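December, early evening

Back from the Garosstead test site a little after four. It was already getting dark when I pulled into the driveway, and the car still smells like propellant-stand dust, which gets into everything. I left my boots on the porch.

We finally ran the long burn on the Tolter thruster. The plan on paper was 90 minutes at the middle power setting with the chamber pumped down overnight. We got there, but not on the first try. The first attempt shut itself off at 12 minutes because the flow controller reported a pressure it didn't like. I spent the rest of the morning on that. The reading was wrong. One of the connectors on the feedthrough had backed out by maybe half a turn, and every time the pump cycled, the signal jumped. I tightened it, put a dab of the red varnish on it so we'd see if it moved again, and wrote it in the log.

Second attempt started before noon. I sat at the console for all of it with a sandwich I mostly forgot about. The plume looked steady through the window the whole time, a pale blue cone with a brighter spot near the middle. The thrust reading settled at 246 millinewtons and drifted down a little toward the end. I think that's the stand warming up and not the thruster, but I can't prove it yet. We need a thermocouple on the flexure arm. I have said this before, in this same notebook, probably in October.

The discharge current had a small ripple in it for the first half hour and then it went away by itself. I don't like things that go away by themselves. I saved the scope traces at the start and at the end so I can lay them on top of each other tomorrow. If the ripple is the cathode settling in, it should be shorter next time. If it isn't, we may have to pull the cathode, and that costs us two days of pumping down on top of the work. 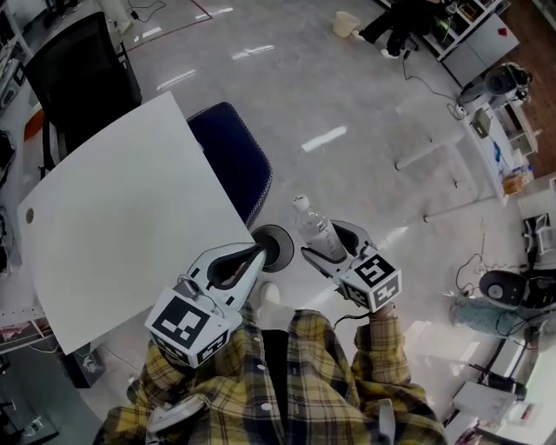
Plaid shirt and both grippers, from straight above.

Lunch room talk was all about the Jacobs lander study. It sounds like they want our thruster numbers for the transfer stage by the end of the month, and they want them with error bars. Fair enough. The trouble is that the error bars depend on the stand calibration, and the calibration weights are still out being checked. I sent a note asking when they come back. If I don't hear anything by tomorrow noon I'll call.

There was also some argument over xenon or krypton. Xenon performs better in our chamber and the price is terrible. Krypton is cheaper and we'd need a bigger tank, which the lander people don't have room for, or say they don't. I stayed out of it. I would like to see one honest table with the tank mass included. Everyone argues from a different chart and all the charts leave something out.

In the afternoon I went over the Holtoron power unit with a meter. It has been tripping at startup one time in five or so, always on the heater line. I checked the line cold and it was fine. I checked it warm and it was fine. I swapped the cable for the spare and started it up several times with no trip, so the cable is my guess, but I've guessed wrong on this unit before. The old cable has a tag on it now and is on the shelf by the door. I should cut it open at the bend and look.

Things for tomorrow:
Lay the scope traces over each other.
Call on the calibration weights.
Ask about the thermocouple again.
Order more of the ceramic spacers. We have one bag left and it isn't full.
Move the vent line before someone trips on it.

I have nearly 30 pages of hand notes from this campaign that still need typing up. I did two tonight before dinner and quit. My handwriting from the night shifts is bad, and one number could be a 1 or a 7. I'll have to go back to the data file to find out which.

Dinner was soup and toast. Called home, talked mostly about the holidays and who is driving. I said I could do the first leg if the next burn doesn't slip. It might slip. The pumps were left running tonight with the chamber closed, and I set the pressure alarm to ring my phone, so the phone is going on the nightstand with the volume up.

Wind is picking up outside. Porch light is flickering again. Bed by ten.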